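Schön, dass Sie sich für den Jelgate-Greifer interessieren! Auf dieser Seite haben wir die Fragen gesammelt, die uns zum Mietpaket von Preltell am häufigsten erreichen. Manche Antworten sind ein bisschen ausführlicher geraten, weil wir aus vielen Telefonaten wissen, dass die Einzelheiten am Ende doch gebraucht werden.

## Paket und Preise

**Was ist im Mietpaket enthalten?**

Sie bekommen den Greifer Jelgate mit zwei Fingern, eine kleine Kamera fürs Handgelenk, die Adapterplatte für Ihren Arm und einen Zugang zur Steuersoftware Sowa. Dazu kommt ein Beutel mit Ersatzschrauben, den man hoffentlich nie braucht und über den sich trotzdem schon so mancher Kunde gefreut hat.

**Was kostet das im Monat?**

Die Monatsmiete beträgt 131 Euro netto. Wer später kaufen möchte, zahlt 1.064 Euro, und die ersten beiden Monatsmieten rechnen wir selbstverständlich an.

**Gibt es eine Mindestlaufzeit?**

Drei Monate. Danach können Sie zu jedem Monatsende kündigen, eine kurze E-Mail genügt völlig.

## Einrichtung

**Passt der Greifer an meinen Roboterarm?**

Sehr wahrscheinlich ja! Wir haben derzeit 13 Adapterplatten im Programm, und welche davon zu Ihrem Arm gehört, klären wir gern vor der Bestellung. Schicken Sie uns einfach die Maße des Flansches.

**Muss ich programmieren können?**

Nein. In Sowa führen Sie den Arm von Hand an die gewünschten Positionen und speichern sie nacheinander ab. Wer lieber selbst Skripte schreibt, findet im Menü „Erweitert“ die Schnittstelle samt Dokumentation. Für den allerersten Ablauf planen Sie am besten einen ruhigen Vormittag ein, beim zweiten geht es erfahrungsgemäß deutlich flotter.

## Greifen in der Praxis

**Kommt der Greifer auch mit dünnen, biegsamen Teilen zurecht?**

Diese Frage hören wir besonders oft von Betrieben, die Geräte prüfen oder konfektionieren. Kabel sind ja ein dankbares und zugleich etwas eigensinniges Thema: Sie geben nach, und je weiter der Stecker von den Fingern entfernt ist, desto mehr wandert seine Spitze. Fassen Sie das Kabel deshalb für Steckaufgaben möglichst nah an der Zugentlastung und lassen Sie nur dann mehr Länge stehen, wenn Sie es bloß ablegen oder umhängen möchten.

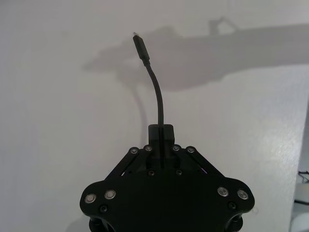

*Dünnes schwarzes Kabel zwischen den geschlossenen Greiferfingern, der Stecker zeigt schräg nach links oben.*

**Wie stelle ich die Greifkraft für Kabel ein?**

Beginnen Sie in Sowa mit der niedrigsten Stufe und gehen Sie langsam höher, bis das Kabel beim leichten Ziehen nicht mehr rutscht. Für empfindliche Ummantelungen gibt es die weichen Fingerauflagen Prakham, die Sie jederzeit dazubestellen können.

**Wie oft muss der Greifer gewartet werden?**

Nach jeweils 1.000 Betriebsstunden bitten wir Sie, die Schrauben nachzusehen und die Finger mit einem trockenen Tuch abzuwischen. Den Stundenzähler finden Sie in Sowa unter „Gerät“.

**Und wenn doch einmal etwas klemmt?**

Dann rufen Sie uns bitte an, werktags zwischen 8 und 16 Uhr. Halten Sie die Gerätenummer bereit, sie steht auch auf Ihrem Lieferschein.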